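Lalel Paddle and Sail, Dromholm: Workshop and Shore Hand (two positions)
Position reference: 3452
Applications close 19/04/2026

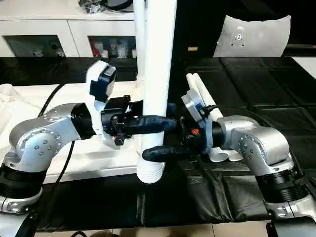 Lalel Paddle and Sail hires out kayaks, paddleboards and small sailing dinghies on the lake at Dromholm, and runs beginner lessons for school groups and holidaymakers. We are looking for two people to share their time between the shore and the workshop. On the shore you will be meeting customers, fitting buoyancy vests, launching boats and bringing them back in. In the workshop you will be keeping the fleet fit to use. Most of the small jobs are done at a table with a padded mat over it, the black one in the photo, and we expect the mat to be kept clean and free of grit. Larger repairs are done on trestles outside under the carport.

The work

Hours are 30 a week, spread over five days on a rotating roster. You will work some weekends and most public holidays. We close for the whole of the school term break in winter and you will need to take part of your annual leave then.

On a normal shore shift you will:
check the wind and the lake level before opening and write both in the log
set out boats, paddles and vests
take bookings at the window and by phone
give the safety talk to each group before it goes out
assist the instructor with lessons, in the water if needed
rinse and stack everything at the end of the day

On a workshop shift you will:
patch and sand hulls
replace rudder lines, toggles, cleats and footrests
inspect vests and pull any that fail
mend the boat racks and the launching trolleys
look after the compressor and the hand tools
drive the trailer to our second launch site at Serrano when boats need moving

What you need

A current manual driver licence, and experience towing or a willingness to learn in your first month
Current first aid and CPR certificates
A Working with Children Check, or proof that you have applied for one
The ability to swim 200 metres in clothes. We will ask you to do this before you start.
Reasonable hand skills. A trade is not required.

A boat licence would be handy. So would any instructing qualification in paddling or sailing, and if you have one we will roster you onto lessons and pay the instructor rate for those hours.

This is an outdoor job. You will be lifting boats with another person many times a day, and you will be wet for a fair bit of it. February is our busiest month and no leave is approved then.

Pay and conditions

Both positions are permanent part-time, with a three-month probation. Pay is hourly, with weekend and public holiday loadings and superannuation on top. We supply a wetsuit, two rash shirts, a hat and work gloves. You supply your own closed shoes. Staff and their immediate family can use the hire boats free of charge outside booked times.

There is no accommodation with the job. The bus from Roria stops at the top of the boat ramp road but does not run early enough for the opening shift, so you will need your own way of getting here.

How to apply

Send a résumé and a short letter to The Office, Lalel Paddle and Sail, Boat Ramp Road, Dromholm 3329, or drop them in at the hire window during opening hours. Put the position reference on the front. In the letter, tell us what boats you have used and what you have repaired, even if it was only at home. Include two referees, at least one of them someone you have worked for.

Interviews will be held at the lake and take an hour, including a short bench task. Bring your licence and certificates with you. All applicants will get a reply by post or email.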